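Site Visit Report: Window and Stair Rehabilitation, Lomik Hall

The visit covered the second phase of work at Lomik Hall, a former teachers' college building being converted to classrooms and faculty offices. Dornico is the general contractor. Stone and masonry repair is by Trunda. The architect of record is Vigfúsdóttir. The group signed in at the west gate at 8:30 a.m. and was on site until noon.

Exterior

The south elevation is scaffolded to the parapet. There are 146 window openings in the building, most with limestone surrounds and steel casements set directly into the stone. Trunda is cutting out the old portland cement mortar and repointing with a lime mix. The earlier mortar was harder than the stone, and the arrises on the sills have spalled as a result. Dutchman repairs are being used where the loss is deeper than 2 inches; shallower damage is left as found.

Sample panels were on view at the base of the east stair tower. The approved panel is slightly warmer in color than the old joints beside it. Trunda expects it to gray down over one or two winters.

Casements are removed, stripped, straightened and reglazed off site. Hinges are kept where the pins are sound. Putty on the first returned units was still soft at the corners, and painting has been pushed back to July.

Interior

The original terrazzo stair stays in place. Code required a second handrail at 34 inches, and Vigfúsdóttir has detailed it as a plain steel bar on brackets fixed through existing holes in the plaster — no new anchors in the terrazzo. Floors above the second landing are open to the joists for sprinkler mains.

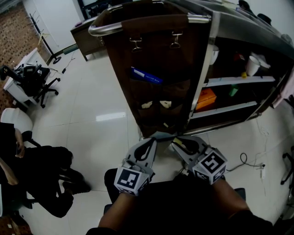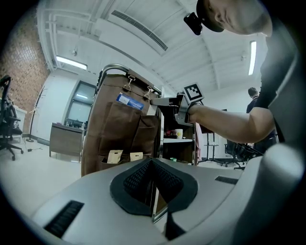

Why were the steel casements kept instead of replaced with new units?

The sight lines of the old sections are narrower than any thermally broken replacement the design team priced, and the stone surrounds would have needed cutting to take a new frame. Interior storm panels will make up most of the difference in heat loss.

Mechanical work is behind the masonry. The air handler for the lecture room is rated for 600 seats' worth of outside air in the original drawings, but the room now has far fewer, and the unit has been resized. Ductwork runs in the old coal passage, where headroom is tight at the boiler room end. Dornico has asked for 20 working days to complete that run.

Open items at the close of the visit: flashing detail at the parapet return, lead time on wired glass for the stair doors, and a decision on the slate at the north dormer.

Related
Repointing Soft Limestone: Mix Notes
Steel Casement Repair, Shop Visit
Terrazzo Patching in Occupied Buildings

Contact | Copyright Dornico | Back to top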